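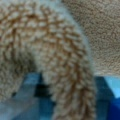
Lotico releases Plinum, a planner for robots that handle cloth

STALDALE — A small software team in Staldale has put out the first public version of Plinum, a motion planner written for robot arms that work with soft things: towels, knitwear, fleece, anything that changes shape the moment it gets touched.

The release went up Thursday on the company's download page, and it's a fun one to dig into. Most planners treat an object as a solid block with a fixed outline. Plinum keeps a rough map of where the fabric is thick, where it is folded and where one layer ends and the next starts, and it redraws that map while the arm is moving. If the cloth bunches up on the way to a grasp, the plan changes with it.

"We used to stop the arm, look again, think, and start over," said Nisreen Bitar, who leads the planning work at Lotico. "Now the looking and the moving happen together. The first time it ran that way on a towel I made everybody come over and watch."

The map comes from two views. One camera sits back and sees the whole table. The other rides on the wrist and gets so close that single stitches or loops of pile can take up much of the picture. Close views are often blurry, and the team decided early on to live with that. Plinum cares more about where shadows fall between layers than about sharp edges, so a soft image still tells it plenty.

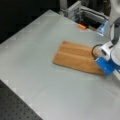

Folded items got special attention in this version. A fold gives the gripper a thick edge to work with, but it can also fool the software into taking several layers for one. Plinum scores each possible contact by how likely it is to disturb the layers underneath, then picks an approach angle to match. Users can set how cautious it should be with a single number in the config file, and the default leans careful.

Karim Tannous wrote most of the new replay tool, which may end up being the part people love most. It lets you scrub through a run and see what the planner believed at each step, drawn over both camera views. When a grasp goes wrong, you can drag back to the point where the map and the cloth stopped agreeing. You can also change a setting there and have the planner work out a new path from that moment, without touching the arm.

"I wrote it for myself," Tannous said. "I had 2,263 recorded runs and no good way to find the bad ones."

Those runs were used to tune the release. According to the team, a replan now takes roughly 30 milliseconds on an ordinary desktop machine, fast enough to keep up with a slow, steady approach. Quick motions are still off the table, and so is anything that needs two arms. Both are on the list for later.

Plinum plugs into Hijazi, the open control layer Lotico has maintained for a while, and existing Hijazi setups should need only a new camera entry and a fresh wrist calibration. The package ships with 42 sample recordings, so people without an arm on hand can still try the planner and the replay tool at home.

Bitar said the next version, planned for March, will take on unfolding. Bug reports are welcome in the meantime, especially ones that come with a recording — stretchy knits are giving the map the most trouble right now, and the team would like to see more of them.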